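had 22 bricks left from a set his kids outgrew, and they lived in a drawer with the batteries. Csaba Győri now keeps everything in open containers, one color to each, and says the sorting takes 3 minutes.

His advice is to skip lids. A lid gets left off by the second week, and then it gets lost. Shallow bowls work for the bright colors, which are easy to spot from across a room. Clear bins suit the duller pieces, like plain wood, that tend to vanish against a tabletop.

Line the containers up along the far side of the table and leave the middle open for the mess. People with 1,000 pieces will need something bigger, and Pareck and Horier both sell deep drawers for that. For a small collection, kitchen bowls are fine. 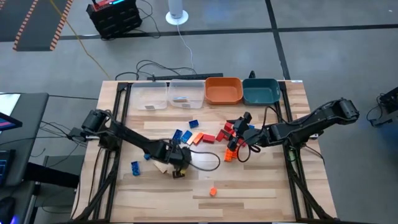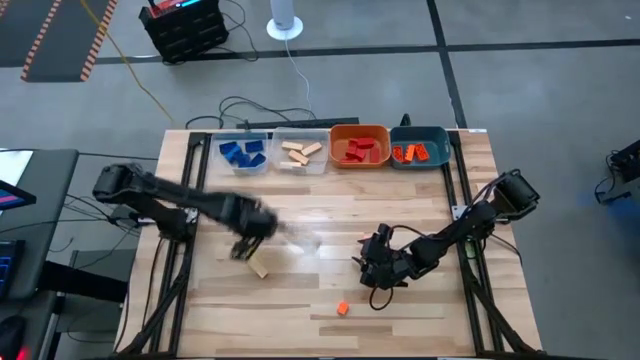

Two clear bins, an orange bowl and a teal bowl in a row at the far edge of a wooden table.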